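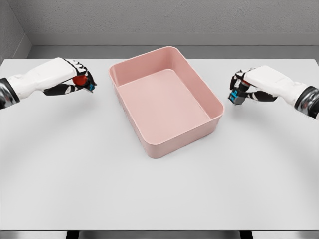

Sun 22 March

I spent the weekend rerunning the tidy-up task in simulation with both hands active, and the numbers are finally good enough to write down. The task is the dullest one in the Skolleo set: pick up two small items, one per hand, and put both in a bin. A four-year-old does this badly but reliably. Our policy used to do it well but only sometimes.

Results over 898 episodes, bin pose randomized, ball and block swapped between hands at random:

- Both items in the bin: 69 percent
- One item in: most of the remainder
- Neither: rare, and usually a failed grasp at the start

The ball is the easier object to hold and the harder one to release. If the fingers open unevenly it picks up spin, hits the rim and leaves the table. The block drops straight but gets regrasped too often; the thumb catches an edge on the way out and the hand carries it off again. Ngân Bạch suggested penalizing contact after the release command instead of shaping the finger trajectory. That fixed more than two weeks of my tuning had.

Timing is still poor. When the bin is rotated to the table the two hands want the same airspace, and one has to wait. The policy never learned a preference for which one, so they both hesitate. I added a fixed priority (left goes first) and the median episode got shorter by almost 40 percent. It is a hack and I'm keeping it.

So, chores. People at work ask me when they can have one of these at home, and my answer hasn't moved much since September. Putting known objects in a known container on a clear table is close to done in simulation. A kitchen counter has wet things, soft things, stacked things and a cat. Farzad Vahidi ran an older version of this policy on hardware at Cestholm and success fell by more than half, mainly from friction we had modeled too generously. Rubbery fingertips on a dusty ball do not behave like our contact model.

Shop-floor kitting looks more realistic to me. The parts repeat, the bins stay put, and a person can clear a jam. Lợi Trịnh thinks even that needs a success rate well above 95 percent before it saves anyone time, and I agree with him.

Next up is a longer run of 1,358 episodes with randomized friction and a smaller bin. I also want to log rim contacts separately, which the current script lumps in with table contacts.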